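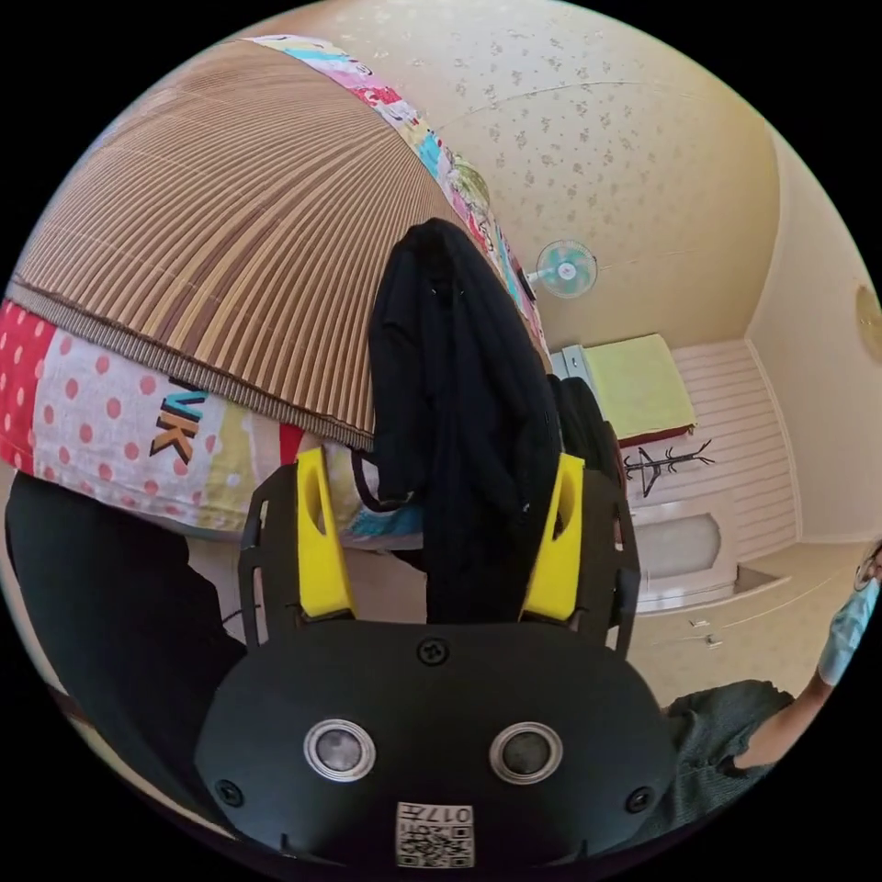

4.2 Grabar una demostración con la pinza de mano

Este apartado explica cómo enseñar al robot a recoger y colgar ropa guiando la pinza Draronen con la mano. Antes de empezar, anote en la hoja de sesión el número de la etiqueta blanca de la carcasa, por ejemplo 017, ya que el programa Ko lo pide al abrir cada grabación. Los dedos amarillos deben estar separados al acercarse a la tela. Con prendas negras los pliegues se distinguen peor, por lo que conviene trabajar más despacio que con ropa clara.

1. Encienda la pinza y espere a que Ko muestre el estado «Lista».
2. Introduzca el número de la etiqueta y elija la tarea «Prenda colgada» o «Prenda sobre superficie».
3. Abra los dedos al máximo y ciérrelos una vez. Ko guarda los dos extremos del recorrido.
4. Pulse Grabar y mantenga la pinza quieta 3 segundos.
5. Acérquese a la prenda, cierre los dedos sobre un solo pliegue y levántela sin tirones.
6. Lleve la prenda a su destino, abra los dedos y retire la pinza hacia atrás.
7. Pulse Detener. Si la toma dura más de 62 segundos, Ko la marca para revisión.

Nota: una tarea nueva necesita 200 tomas válidas antes del primer entrenamiento. Cambie la posición inicial de la prenda entre una toma y la siguiente.

Nota: los cordones y tirantes sueltos pueden engancharse en las placas laterales. Si ocurre, detenga la toma y descártela.

Precaución: no tape las dos aberturas de los sensores con la mano ni con la manga. Límpielas solo con un paño seco.

Precaución: no afloje los tornillos negros de la carcasa. La calibración se pierde y hay que enviar la pinza al taller de Skarkbridge.

Para borrar tomas ya enviadas, escriba a Concetta Sorrentino indicando el número de pinza y el de toma. El envío se describe en el apartado 4.3.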